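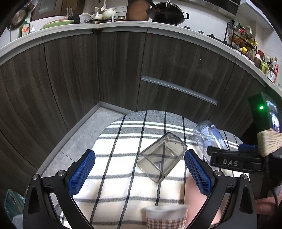 House rules for recording with a hand-held gripper

Posted 12/31/18

I promised in my last post that I would write down the rules I follow when I record tabletop tasks at home. They started as a sheet of paper taped inside a cabinet door, and then I kept adding to it until the tape gave up. Now they are in a text file, and today I am copying the useful part of it to the blog.

First, a word about where they come from. In Faradville, where I worked before, we had a written standard with 14 sections, and I must say that most of us read only the first two. It was a good standard, but it was made for a fixed arm in a closed cell. With a gripper in your own hand, in your own kitchen, half of it has no meaning and the other half needs new words. So I took what I could and changed the rest.

Before the first take

Look at the fingers. I wipe both pads with a cloth that is a little damp and wait until they are dry. The fine diamond pattern on my blue pads catches flour and sugar very well, and a pad with sugar on it holds a glass differently than a clean one.

Check every screw at the pivots by hand. If one moves, stop and tighten it. I once continued with a loose one for a whole evening and had to throw away 153 takes, which still makes me a little angry when I think of it.

Follow the cable with your eyes from one end to the other. It may hang, but it must not be able to catch on a cabinet handle when you turn. Then look for the green light. No green light, no recording.

The table

Cover it or leave it bare, but choose one and write it in the log. I like a cloth with a strong pattern, like my white one with the gray and black stripes. Clear objects are difficult, and when the stripes are visible through the wall of a glass cup I can judge much better afterwards how it was lying. A person from the Pirnard list wrote to me that a plain cloth is more correct. For opaque objects I can agree. For glass I do not.

Start positions should not always be polite. In the first months I put every cup upright with its opening to the ceiling, like in a restaurant. A real table is not so. Now a part of the starts must have something lying down: a glass on its side, a bottle at an angle, with a paper cup standing near them. The log has one column for this, with only "up" or "down" in it.

Everything on the table must be something you can afford to lose. Glass is allowed, but thin glass is not, and nothing with a crack. If something breaks, the recording stops and does not start again the same day. This rule is not popular with my friends who also record, but I keep it.

The room behind

Here I changed my opinion. The Coste guide, which many of us used in the beginning, asks for a cleared background. I tried it for all of March. I carried the rice cooker, the knife block, the spice rack and all the sauce bottles to the bedroom and back again, every time. The recordings were very clean and they looked like no kitchen where a person cooks.

So my rule today is: leave the counter as it is, but make it safe. Knives stay in the block. The stove is off, and I touch the knob to be sure. Cabinet doors and drawers are closed, so that I do not walk into them while I look at the fingers. Bags and other things on the floor go out of my walking path. Labels with your name or address on them must be turned or removed, and this includes medicine and letters.

During the take

Hold the handle with a relaxed hand. Move at the speed you would use to give a full cup to an older relative. Do not help with the other hand. If you did help, mark the take as bad, even if it was beautiful.

One take has one task. If you pick up the cup and then think the bottle would also be nice, please finish, stop, and begin a new one.

Rest your wrist. I stop after 14 takes and drink something. My total for this year is 651, and 215 of them are marked bad, so you see that I am not so strict only with other people.

After

Write the log before you put anything away. Copy the files twice. Then wipe the pads again and close the fingers halfway, because fully closed they press on each other all night and I do not like how the mesh looks in the morning.

I am still not sure about the lighting rule. The people at Nonengate ask for curtains closed and lamps on, always. My kitchen gets good daylight and I would like to use it, but it changes during one session and then the glass looks like another glass. If you have a rule for this that works in a normal home, please write it in the comments. I will try it in January.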